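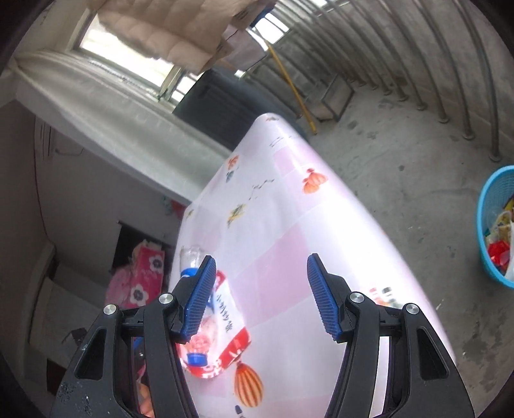 Imogen Tindall wrote to us that she would gladly sort a shelf for an hour, provided someone told her beforehand where everything was supposed to go. The Rimstead Household Study addresses that question, and it is now seeking adult participants for its second round.

**Purpose of the study**

The study examines how people clear and reset a long table that is used for several things in one day. Participants will work at a cloth-covered table with ordinary household goods, including packages and plastic bottles, and will decide what stays within reach, what is put away and what is set down beside the table.

**What participation involves**

- 2 sessions, held at the Lightfoot Building, Room 198
- A short written questionnaire after each session
- Permission for the study to keep a record of where items were placed

The first round enrolled 33 adults. Sessions in the new round will last roughly 90 minutes each, including a break.

**Eligibility**

Applicants must be 18 or older, able to stand or sit at a table for the length of a session, and comfortable reading instructions in English. No experience in housekeeping or retail work is required. Persons who took part in March are not eligible.

**Compensation**

Participants receive a gift card at the end of each completed session. Parking is validated at the front desk.

**How to apply**

Send a letter of interest with your name, telephone number and preferred hours to Rimstead Household Study, Room 314, Lightfoot Building. Applications must be received by Sep 1, 2018. Applicants will be notified by mail.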